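Why Small Engines Still Use a Choke

Anyone who has pulled the cord on an old mower in December knows the routine. Set the choke, pull a few times, wait for a cough, open the choke, pull again. 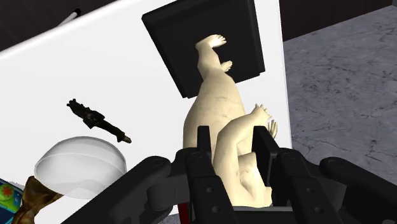 A cold engine needs a richer mixture than a warm one. Gasoline burns as a vapor, and in a cold intake much of it stays liquid and clings to the walls. The choke is a plate at the mouth of the carburetor. Closing it cuts the air and raises the suction on the fuel jet, so more fuel goes in and enough of it turns to vapor to fire.

Cars gave up the choke when fuel injection took over. A sensor reads the coolant temperature and the computer holds the injectors open longer. That works well, but it needs a pump, wiring and a steady supply of power. On a mower that sells for under $500, the carburetor is still the cheaper answer.

The shop at Kellalwood Mower and Saw sees the same mistake every spring — owners leave the choke closed after the engine starts. It runs rough, blows black smoke and fouls the plug. On most of the machines that come in, 30 seconds of choke is plenty.

Wemer and Economou both sell small engines with an automatic choke, worked by a wax capsule that swells as the cylinder warms up. There is no lever to forget. The capsule can stick with age, though, and then the engine starts badly cold or floods when hot. Replacing one at Kellalwood takes less than 2 hours, including the test run.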